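Home | Reviews | Kitchen and Bath | Furniture | Contact

August
By Thanasis Papadakis

Perkby Ultia pedestal table: review after one term

The Ultia is a round, white, single-pedestal table sold by Perkby for staff rooms and small meeting areas. We bought 2 to replace a pair of rectangular tables with folding legs. The old ones had worn hinges and took up too much floor near the door. Both Ultias have been in daily use since the start of term.

Delivery was in two cartons per table, top and base separately. The base carton is heavy and should be moved on a trolley. Hardware comes in a single bag: bolts, washers, one hex key and four adjustable feet. The supplied key is too short to get proper torque on the centre bolt. Use a ratchet if you have one. Instructions are a folded sheet with diagrams only, and the diagram for the foot inserts shows them upside down.

Assembly took 50 minutes for the first table and a good deal less for the second. The order that worked was feet, column to base, mounting plate to top, then plate to column with the top face down on a blanket. Turning the finished table upright is a two-person job.

Stability is the usual weak point of a pedestal design. With the feet levelled on vinyl flooring, the Ultia has very little sway under normal loads. Leaning hard on the rim produces a small deflection that returns to centre. On carpet tile the result was worse, and one foot had to be reset after the first week. The centre bolt also loosened slightly on one table. A drop of medium threadlocker fixed it.
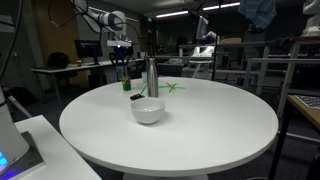

Facilities and Shared Spaces, Cunura Learning Centre

The top has a smooth matte finish. Glare under ceiling lights is low, and the colour is a neutral white with no obvious blue cast. Coffee rings wiped off with a damp cloth when left overnight. Whiteboard marker needed isopropyl alcohol and left a faint grey trace on the first attempt. Turmeric from somebody's lunch left a yellow mark that faded over several cleans but is still faintly there. Avoid cream cleanser, as it polishes the matte surface into shiny patches.

The edge is well finished, with no burrs or lifting so far. The underside is unsealed around the mounting plate, and I would have preferred a sealed finish for a room with a sink. We brushed on a coat of clear varnish before fitting the plates.

Seating is comfortable for four adults on standard chairs. The central column leaves the perimeter free of legs, so chairs tuck in from any direction. Knees are fine, but the base is wide enough that long-legged users will find their shoes on it. Scuffs on the white coating are visible and come off with a melamine sponge.

We also looked at the Politis round table, which has a thicker column and a lower base profile. It felt marginally stiffer in the showroom, but the top was gloss and showed every fingerprint. Replacement tops were not available for it. Perkby sells the Ultia top as a spare part.

The invoice came to $1,331 for the pair, delivered. Perkby quoted a further charge for assembly, which we declined.

The warranty is 2 years on the base and excludes surface staining. Spare feet can be ordered by email, and the set we asked for arrived the following Friday.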